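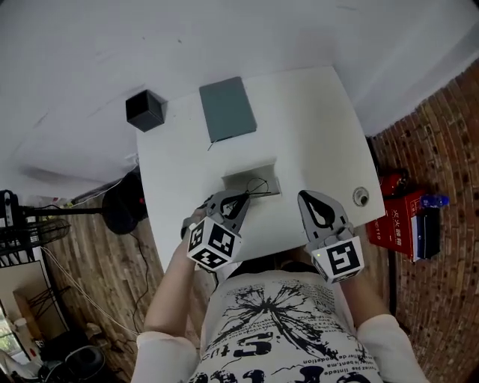 Unit 4: Cables on and around a worktable

Dureston Evening School, Small Workspaces course
Notes by Liesl Marti, with additions from Reto Pfister

Last time we did drawers and shelves. Now for my favorite unit of the whole course! A cable is a small thing, but it decides where the lamp can stand, which way you face, whether you can push your chair back, and how long it takes to wipe the table. Once you start looking at cables you will look at them in every café and waiting room you walk into. Enjoy it.

Please read these notes before class and bring your table sketch from Unit 3. If you don't have one, a quick pencil drawing from above is fine, as long as the outlets are marked.

Start with the openings

Look at the white table. It has a small rectangular light-gray cover near the middle of its front half and a round metal grommet hole near the right edge. Two openings of different kinds, and they invite different uses. An opening near the middle is lovely for something you reach for all the time, a charging cable for instance. An opening near the edge suits a thing that stays put, such as a desk lamp, and you want the lamp on that side anyway so the cord has a short trip.

The thin black cable looping over the gray cover is a good one to discuss. A loop on the tabletop takes up room exactly where your hands and paper want to be. Before you shorten anything, try these in order:

1. Clear the tabletop except for what is plugged in.
2. Pull each cable straight and see where it wants to leave the table.
3. Send it to the nearest opening, even if that opening is "wrong" for the outlet. The long stretch can run underneath.
4. Leave a hand's width of slack on top for anything you pick up. Leave none for anything that stands still.
5. Fasten the slack under the table with a soft strap. Hook-and-loop is fine. Don't pull it tight.
6. Put the notebook back, and the pen, and sit down for a minute. Reach for things. Does anything catch?

Step 6 gets skipped every year and it is the fun one. You find out so much just by sitting there and pretending to work!

What belongs on the tabletop

A closed notebook and a small box on the far half of a table leave plenty of space in front. I like the far half for anything that rests between uses. Notice the thin dark cord at the lower edge of the notebook, though. Ribbons, elastic bands, glasses cords and cables all tangle together very happily, so lay the notebook with its cord pointing away from the plugs.

Boxes: if a small box has no cable, it can go anywhere. If it has one, treat it like a lamp and give it a place near an opening.

The floor

Most of us fix the table and forget the floor, and the floor is where people trip. Beside this table a black cable snakes across the brown floor and a white one runs diagonally nearby. Diagonals are worth a long look. A cable that crosses open floor at an angle is the shortest route to the outlet and also the one most likely to meet a foot.

Walk your own room with these in mind:

- Follow the wall wherever you can, even when it costs you an extra length of cord.
- Where a crossing can't be avoided, cross at a right angle and cover it with a low floor channel. The Sketel channel we have in the sample drawer is the flat kind; try stepping on it in your socks.
- Never run a cord under a rug. Heat can't get out and you can't see wear.
- Fans on a stand want their own outlet close by. A fan gets moved with the seasons, so leave its cord free and wind up the extra near the base.
- Keep a leaning mirror clear of all of it. One tug on a cord at floor level can shift the bottom edge.
- Chair wheels and cords don't mix. Roll your chair through its full range and mark the edge of it with painter's tape.

Reto adds: in a room with a brick wall, don't plan on adhesive clips. They let go of rough brick sooner or later. Use a free-standing cable spine or bring the cord down the table leg. I have tried 9 kinds of sticky clip on the brick at home and the cat has eaten two of them.

Light from above

Ceiling light changes the cable question completely, and what a pleasure it is to have some! Pendant lamps in a line, a long light strip near the back, and a black spotlight tilted downward all do their job without a single cord on the floor. If your ceiling already carries that much light, you may be able to get rid of your desk lamp, and then its cord goes too.

White beams and a white ceiling help by bouncing light around. The big black-and-white world map on the wall is a reminder that one large thing can decorate a whole side of a room. It needs no shelf, no plug and no dusting of little frames.

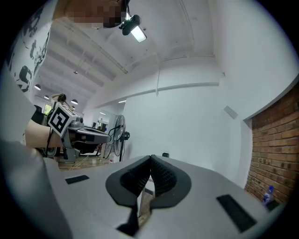

How much spare cord should I leave under the table if I plan to raise or move it later?

Raise the table, or pull it out, to the farthest position you expect to use, and measure from the outlet to the opening along the route the cord will take. Add a hand's width, and coil whatever is left loosely in a tray. If the cord is too short for that, move the power strip to the underside of the table so only one cord has to reach the wall.

Power strips

One strip per table, screwed or strapped to the underside, switch facing you. Don't plug one strip into another. Heaters go straight into the wall, always. Write the name of each device on a bit of tape near its plug. Heidrun Mayrhofer uses old bread tags for this, and they are perfect.

Homework for Unit 5

Draw your table from above again with the cables in place. Use one color for cords on the tabletop, another for cords below it and a third for the floor. Then write up to 200 words on one route you changed and how it feels to use. Before-and-after sketches are very welcome.

Bring a tape measure, scissors and one cord that annoys you. Kilian Zürcher is bringing the floor channel samples in November, so anyone who wants to try the wider ones should save a tricky corner until then. The side door is open from half an hour before class.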